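Sorting a Mixed Card Drawer, Start to Finish

If your house is anything like mine, you have a drawer. Mine had trading cards, flash cards, two half decks of playing cards, recipe cards from a magazine, loyalty cards from stores that closed, and one very sticky bingo card. I put off dealing with it until a rainy Monday, and I had so much fun that I went looking for more cards to sort!

This is the method I use now. It works for a shoebox or a whole closet shelf, and the only things you need are a flat surface and a few shallow containers.

What you need

A table or board you don't mind getting scuffed
Two or three shallow trays or bins, at least one of them divided
A soft dry cloth
Sleeves for anything you care about
Sticky notes and a pen

I bought my sleeves from Akusitz in packs of 80, and they fit standard trading cards nicely. For oversized cards I use the Pumholm pocket pages, which go straight into a binder. Any brand will do, but check the size on the pack before you open it (I have a pack of tiny ones I will never use).

Step 1: Clear a working spot

Leave open space in the middle, big enough to lay a large card flat with room for both hands. Put the containers to the left and at the back, so you aren't reaching across your piles every time you drop something in. If you're left-handed, flip it.

Step 2: Do a fast first pass

Take a handful and go by size only. Big cards, standard cards, tiny cards. Don't read them! I lost half an hour to an old set of animal facts before I made that rule. A handful of 40 or so is a good amount to hold; any more and they slide out of your fingers.

Put anything that isn't a card into its own bin. You will find rubber bands, coins, a battery, maybe a key. Leave all of it there until the end.

Step 3: Sort by border and color

This is my favorite part. Within each size, go by the border first and the background second. Your eyes do this very quickly, and sets start falling together before you've read a word. Dark borders in one pile, white in another, plain backgrounds in a third. A divided tray is great for this stage: small cards on one side, the odd ones on the other.

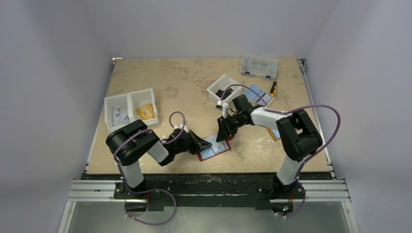
Should every card be picked up by its edges?
For anything you plan to keep, that's the best habit. Slide the card to the edge of the table and lift it from there, or raise one end with a fingertip and take hold of the sides. Everyday flash cards and game cards can handle a normal grip.

Step 4: Clean what needs it

Wipe each card once with the dry cloth, from the center out to the edges. Skip water on uncoated cards, as they soak it up and curl. A bit of dried glue will often flick off with a fingernail if you go slowly. My sticky bingo card didn't make it, and I'm at peace with that.

Step 5: Sleeve and stack

Hold the sleeve open with your thumb and let the card drop in corner first, then straighten it. Tap the bottom of the sleeve on the table. Once you find the rhythm it goes fast, and it's so satisfying to watch the stack grow. I did 58 in one evening with the radio on.

Unsleeved sets can go in small boxes. I use Verton snap boxes for full decks and plain envelopes for partial ones. Write what's missing on a sticky note and stick it on the front, so you can complete the set if the lost cards turn up behind the couch.

Step 6: Deal with the leftovers

You'll have a small group that belongs to nothing. Give yourself 3 choices: keep for crafts, give away, recycle. Single playing cards make terrific bookmarks and gift tags, and the backs of old flash cards are handy for grocery lists.

Then empty the bin of non-cards. Coins to the jar, rubber bands to the kitchen, battery to the recycling tub, mystery key back in the drawer with all the other mystery keys.

Keeping it that way

Leave one empty tray in the drawer for strays. When it fills up, run through steps 2 and 3 again, and you'll be done before the coffee gets cold. I did my last refill in January and found the missing queen of hearts in it!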